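Cleaning and repasting an old desktop: your questions answered

I run a small repair page from Zildale, mostly about keeping elderly desktops going, and the same handful of questions lands in my inbox every week. I've put them together here so I can point people to them. If yours isn't covered, use the contact form and I'll get to it when I can.

How do I know the paste needs changing?

The usual signs are a fan that roars when you're only reading email, or a machine that shuts itself off on warm days. Blow the dust out first, though! Half the time that's the whole problem and you can leave the cooler alone. If it still sulks after that, have a look at the paste.

Do I have to take the processor out of its socket?

No, and please don't unless you're swapping it. Leave it clamped where it is and clean the top in place. I bent pins on a lovely old board in February by being too thorough, and I'm still cross about it.

The cooler won't come off. Can I pull harder?

Oh dear, no. Old paste sets like glue. Put everything back, run the computer for 14 minutes or so it warms up, then switch off, unplug it and try again with a gentle twist from side to side. It should let go with a soft sort of crackle.

What do I clean it with?

Isopropyl alcohol, the strongest you can find, and something that doesn't shed. I like coffee filters. Kitchen roll leaves fluff everywhere. Dampen the filter, never pour, and wipe towards the middle so you aren't pushing grey gunk over the side and into the socket.

How clean is clean enough?

Cleaner than you'd think, but you needn't polish it like the family silver. The bit people miss is always the edge. 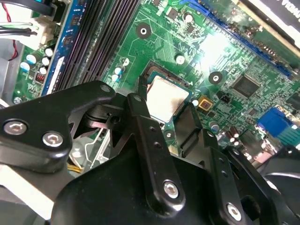
Cooler off, with a dark smear of old paste still along the lower left edge of the chip. One for another wipe.

A cotton bud dipped in alcohol is good for those last traces — go along the edge slowly and change it as soon as it looks grubby.

How much new paste do I put on?

A blob the size of a small pea, in the middle. The cooler spreads it for you when you tighten it down. I use Hokora paste, and one little tube has done me 7 machines so far.

Should I unplug the memory while I'm in there?

Only if it's in your way. If you do take it out, note which slot it came from, and push it back until the clips click. A half-seated stick is the reason for most of the "it won't turn on now" emails I get.

It's back together and the screen is blank. Help!

Check three things: the memory, the power plugs on the board, and the fan lead. It's nearly always one of those. I once spent 60 minutes swearing at a machine with the fan lead dangling down the side of the case.

How often should I do this?

I do mine every three years or so, and the dust a good deal more often — we have a very hairy dog.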